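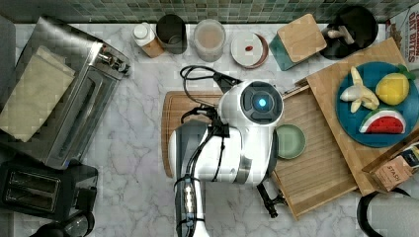 Heidrun Ruchti told me early on that I was asking the wrong thing, and that a crosswalk witness will give you a color for the car long before they give you a direction. I wrote that down and ignored it for most of February (my mistake, and it cost me a rewrite of the whole interview sheet). When I went back through the Grundasov folders with her remark in mind, the pattern was all over them. People were happy to say "dark pickup" or "silver something," and then went quiet when the officer asked which way it went after the crash.

So this section is about direction. I pulled every hit-and-run statement in the Palacios set that had a named street in it, which left me with 100 statements, and I read each one start to finish before coding anything. I didn't use the Dekis software for this pass, even though it would have saved me a lot of evenings, because it treats "toward the river" as a missing answer. To somebody who lives there, "toward the river" is a perfectly good answer! I coded it as a direction whenever the street on file made it clear which way was meant, and I left it blank when it didn't.

The other thing I had to decide was what to do with witnesses who changed their story. Willy Claeys and I went back and forth on this one. He wanted the last version, I wanted the first, and we ended up keeping both and marking the gap between them in hours. In 11 statements the direction flipped completely, west to east or the other way around, and in 5 of those the witness had walked back to the corner before talking to police the second time. I don't want to make too much of that. It's a small pile of cases, and I still can't tell whether going back helped them or just gave them a new picture to work from.

Night crashes were harder, as you'd guess. Folks heard the car more than they saw it, and "it sounded like it went left" shows up more than I'd have thought. Those got a code of their own.

Figure 1. Cutting board and wooden drawer organizer on the countertop, drawer partly open.

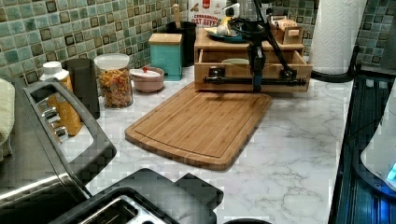
4.3 Matching statements to the street file

I matched each coded direction against the Stunel street file by hand, starting with the one-way streets. Those were quick. If a witness had the car going against traffic, I flagged the statement and moved on without correcting it, and Willy checked my flags afterward.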